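Ticket 2441
Subject: Desktop will not start after being moved, fans spin, no display
Opened by: Elsa Sjöberg
Location: Granström building, second floor, front office
Category: Hardware - desktop
Priority: Normal
Status: Closed

Original request

The older desktop by the window has not started since we moved the desks. When I press the power button the fans come on and the light on the front goes green, but the monitor stays black and says no signal. I have tried another monitor and another cable. It does not beep. After a while I hold the button in and it goes off. This is the computer with the Skodelik label program on it, so we can't print shelf labels until it is back. The files are on the shared drive, so I am not worried about those.

Reply 1 - Support desk

Thanks Elsa. Please check these before we pick it up:

Pull the power cord, wait a minute, plug it back in.
Unplug everything except the monitor, keyboard and power.
If there are two places to plug in the monitor, try the other one.

Also, was the computer carried over or did it stay on the desk while the desk was moved?

Reply 2 - Elsa Sjöberg

Did all three, no change. There is only one place for the monitor. It stayed on the desk and the desk was pushed across the floor. There is a raised strip in the doorway and it went over that with a bump. I was not holding it at the time.

Reply 3 - Support desk

OK. We will collect it this afternoon. I have put one of the Vumow loan machines on your desk list. The label program is not on it, but you can send labels to the front counter in the meantime.

Work log

1:40 p.m. Collected from the front office. Asset sticker 503. No dents on the outside. One of the side panel screws was missing before we started.

2:05 p.m. Connected on the bench. Same fault as reported - fans, green light, no picture, no beeps. Left it on for 12 minutes and it did not change.

2:20 p.m. Tested the power supply with the tester. All voltages in range. Put the plugs back and pressed each one home. No change.

2:30 p.m. Took the coin battery out, held the power button in, put a new battery in. No change. The clock will need setting whatever happens.

2:45 p.m. Moved on to memory. Took out both modules. With no memory installed the board should beep, and it did, so the board and processor are at least getting that far. One module had a line of gray dust along the contacts. Wiped both with a dry lint-free cloth and blew out the slots.
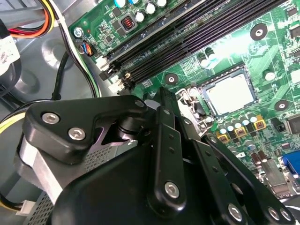 3:10 p.m. Memory on this board goes in one module at a time for testing, and each one gets a full restart before the next is tried. There are four slots, so it is slow work. The retention latches are white on some and black on others, and the ends toward the cables are where a half-seated module is easy to miss. Module A in the first slot gave a picture straight away. Module B in the same slot also gave a picture.

3:35 p.m. Both modules in together, pushed down until the latches clicked. Starts normally. Full amount of memory reported.

3:50 p.m. Started the memory test. Left running overnight.

8:15 a.m. Memory test finished with no errors. Set the clock. Restarted five times, once from a cold start, picture every time. Skodelik opens and prints a test label to the bench printer.

8:30 a.m. Fitted a replacement side panel screw from the Jistoment spares box.

Finding: memory not making good contact, most likely shifted by the bump. No parts failed. Coin battery replaced.

Reply 4 - Support desk

Elsa, your computer is fixed and will be back before lunch. Please leave the loan machine where it is and we will swap them over. If the desks move again, shut the computer down and carry it separately.

Reply 5 - Elsa Sjöberg

It is back and working, thank you. The first label came out a bit low on the sheet but I changed the margin and it is fine now. You can close this.

Ticket closed by support desk. Loan machine returned to the cupboard, power cord included.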